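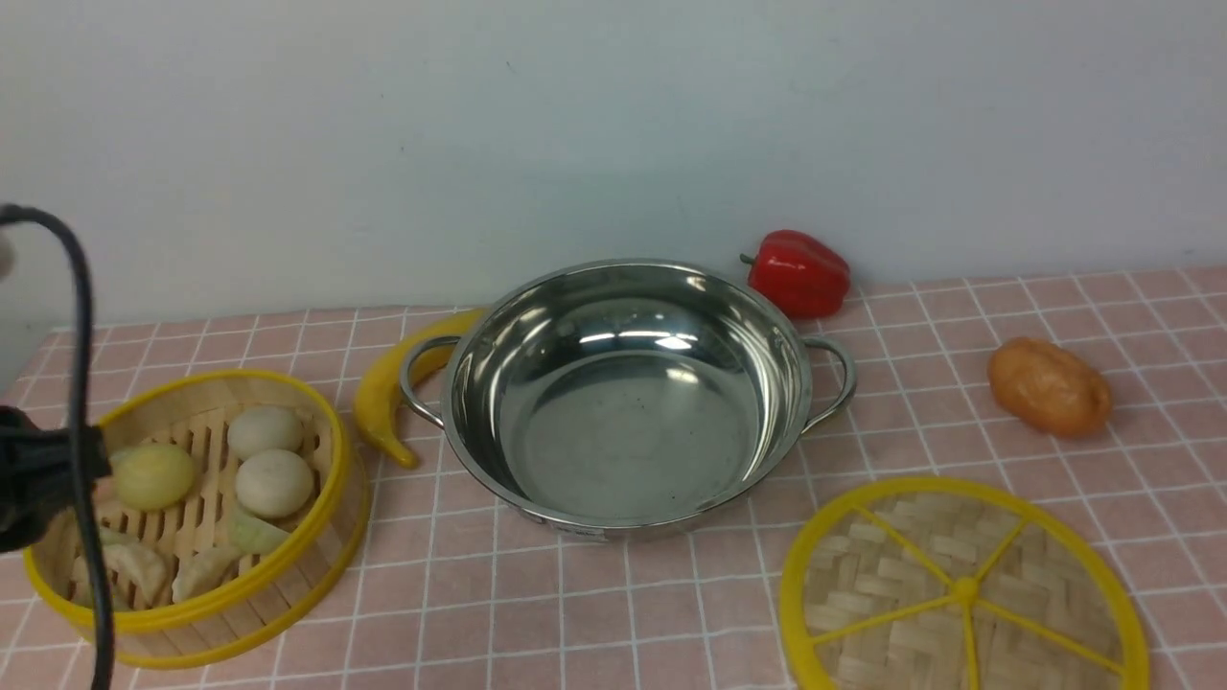 The steamer table at the Hudaler playroom, with the pot, the buns and some of the vegetables

Progress report to the Cavus Fund – Play Kitchen Corner, October

Dear friends at Cavus,

It is a pleasure to be writing to you again, and I hope you will forgive me if this one runs over the page you asked for. When I sent you the first report we had a bare corner, a roll of tape on the floor and a good many opinions about where the shelves ought to go. We now have a kitchen that children come in and ask for by name (they call it "the restaurant," and I have stopped correcting them).

What we have bought so far

Of the grant, $2,575 has been spent. The largest part went on the shelving and the two low tables, and $351 went on the play food and the cookware, which we ordered together from Ondex to save on shipping. The tablecloths came out of our own petty cash. We chose the pink one with the white grid for the steamer table, and it has turned out to be a cheerful thing to walk in on of a morning, against that pale wall.

You may remember that we went back and forth over whether to buy toy pots or real ones. We went with real stainless steel in the end, and I am very glad of it. A pot with two proper side handles teaches a child to use both hands, and it makes a wonderful noise when a potato is dropped in from a height. The label is still stuck to the front of ours, low down, and I have a note to myself to soak it off before the next session.

How the corner is being used

The bamboo steamer has been the great favorite. Several of our families make buns and dumplings at home, and the children knew exactly what to do with it the first time the lid came off. They fill the basket and argue about who is being served first, and then it all comes out and goes back in again. The yellow rims help at cleanup time too, as the little ones can match the lid to its basket without being told.

The fruit and vegetables have found their own uses. The banana is a telephone for much of the afternoon. The red pepper goes into every soup – I have yet to be served one without it – and the potato travels farther than anything else we own and was last week found in a rain boot.

We have had 80 children through the corner since it opened, and Sunday is the busiest day by a long way.

What has not gone so well

The second steamer order, from Su, is late, and we are still waiting for 3 more baskets. Until they come we are keeping to one small group at a time, with a bit of waiting and some long faces. The cloth also slides when someone leans on it, so we are going to try clips under the table edge.

What comes next

Before the next report we hope to put up picture labels on the shelves and add a few bowls and ladles, all within the money we have left. We would also love for you to come and see it, any day you like, after ten in the morning. You will be given soup.

With warm thanks from all of us at Hudaler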